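Small parts, long lives

How a repair workshop cut its search time by changing where things are kept

The Tanguy workshop in Drendness repairs sewing machines, most of them domestic models past the end of their maker's support. Parts account for a small share of the cost of a repair. Finding them used to account for a good deal more.

Serpil Uysal, who took over the bench in January, began by timing the work. Over 147 jobs, the median time spent looking for a screw, spring or bobbin-case latch was 10 minutes. The parts were nearly always in stock. They were filed by the machine they had come from, and one tension spring could sit under any of 7 headings.

The new scheme files by function and then by size. Feed parts are kept together, as are tension parts. Thread pitch is written on a card in each compartment, and length is checked against a steel rule fixed to the bench. A part that cannot be measured goes into a quarantine tray and stays there until it can be.

Containers were the second question. Deep drawers hide their contents, and loose jars mix them. Uysal settled on open boxes with fixed partitions, shallow enough to reach into with tweezers, and lids for anything that rusts.
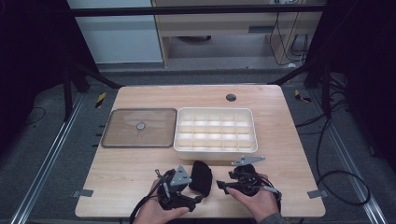
What the figures show

After the change, median search time fell to 2 minutes. Vilgot Forsberg, who keeps the accounts, puts most of the gain down to the cards. "The box matters less than the label," he says. "If the pitch is wrong on the card, you have lost the part."

Errors have not gone away. Imperial and metric screws of similar diameter are still confused, mostly late in the afternoon, and a screw forced into the wrong thread can ruin a casting. A go/no-go gauge now hangs beside the tension parts.

The Broston branch will adopt the same layout once its stock has been measured. Atieno Waweru is doing this one heading at a time, starting with needle clamps.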